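Diary > Garden and Meadow > Insects

Previous entry Next entry Archive Contact

2025-07-06

Up before the heat got going, and very glad of it, as the bramble along the Skultau path was already humming when I arrived with my flask. I had gone hoping for leafcutter bees (there were fresh half-moons missing from my rose leaves again, bless them) and I found one almost at once, a female going to and fro with bits of green tucked under her, straight into a hollow stem I must have walked past a hundred times. She made 7 trips while I drank my tea. I could have stayed all morning!

Maximiliano Aravena wrote last night to say he has had a wool carder bee on his lamb's ears, the male chasing off every bumblebee that dared come near, and I admit to being a little jealous. I planted mine in November and they have hardly put up a flower between them.
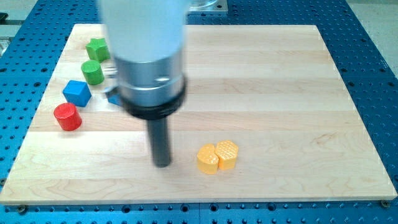 After lunch I sat in the shade and went through the notebook, which I do far too seldom. 28 kinds of bee for the garden so far, though two of those I would not swear to in front of anybody, small dark Lasioglossum that they are. I ought to look at them properly under the lens and keep putting it off, it being so much nicer outdoors.

A hornet mimic hoverfly came to the buddleia towards tea time, an enormous handsome thing, and settled on my sleeve for long enough that I let my toast go cold. Must cut no more of the long grass before the knapweed is over. Must also buy jam.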